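Notebook, July, second entry

Back on the holiday bill tracker. Picking up from where I stopped before lunch: the parser now reads the session calendar for Truranholm without choking on the recess weeks, so that's one headache gone. What's left is the part I keep putting off, the bit where we decide what "recognized" means when a town says it recognizes a public holiday.

I had it as a plain yes or no. Kyu-ri Bae looked over my shoulder and said that was never going to hold, and she was right (annoyingly, within ten minutes). A council can pass a resolution that says nice things about a day and gives no one the day off. Or it can close the offices and never pass anything, because the manager just puts it on the payroll calendar. Both were sitting in my table as "yes." So now there are separate columns: named in an ordinance, offices closed, paid for hourly staff. Ugly, but I can read it!

Reran the whole thing with the new columns. 47 town records went in and 9 came back with blanks in the paid column. I opened them one by one and most are scans where the table has gone sideways. Solomiia Kravets is better at those than I am, so I've put them in her folder with a note. Please don't fix them in the master sheet, Solomiia, fix them in the copy and I'll merge. 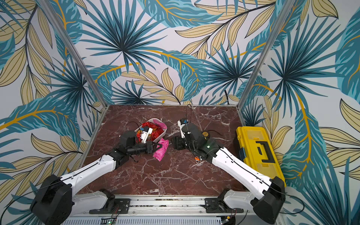 Next thing, the vote dates. I'd been storing the date a measure was signed, and So-yul Yang wants the date of final passage, and for a while this morning we were both talking about "the date" and getting crosser and crosser. Turns out we need both, plus the date it takes effect, which in Grondness is the following budget year for anything that costs money. I've renamed the fields so they can't be mixed up again: passed, signed, effective. Old name is gone. If a script of yours breaks on it, that's why, sorry.

Grondness also has a thing I had never seen before, where a holiday can be adopted for one year as a trial and then has to come back for a second vote. I missed this completely on the first pass. 5 of their entries were marked permanent and they're trials, every one. Fixed by hand, with the page of the minutes in the comment field. I'd like a proper way to flag it but I'm not building one this week.

Coffee, then the voice votes.

Okay, voice votes. When the minutes say "carried" and nothing else, we have no count. I had been writing in the full council as ayes, which is just making things up with a straight face. Bo-ram Yeo caught it when one of the members I had down as an aye was listed absent on the same page. Ouch. New rule: no roll call, no numbers, we write "voice" and leave the tally empty. It makes the chart look thin for the older years and I can live with that. 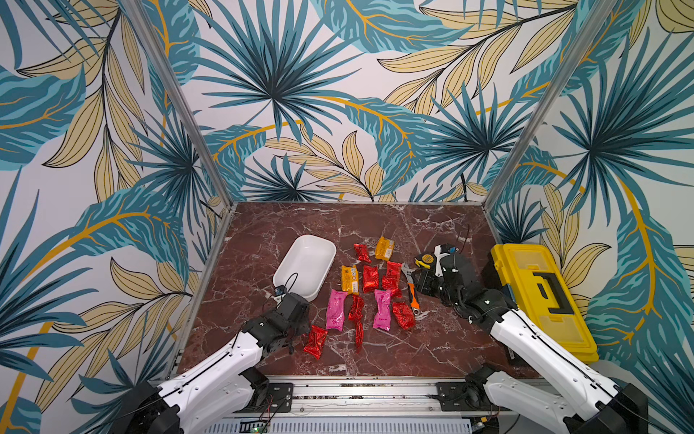
Ran the Indik export at 4:30 and it went through on the second try. The first one died on an apostrophe in a bill title. I've escaped them at load and not at export, so the Ji copy should be fine too, though I haven't checked it.

To do:
- ask Yi-an Geum if the county wants unincorporated areas in or out
- 6 minutes files still missing from Truranholm, write to the clerk again (be nice, she did answer last time)
- recheck effective dates on anything passed in December
- new column names into the readme
- merge Solomiia's copy once she says it's ready

Left the rerun going on the back machine. Please don't close the window.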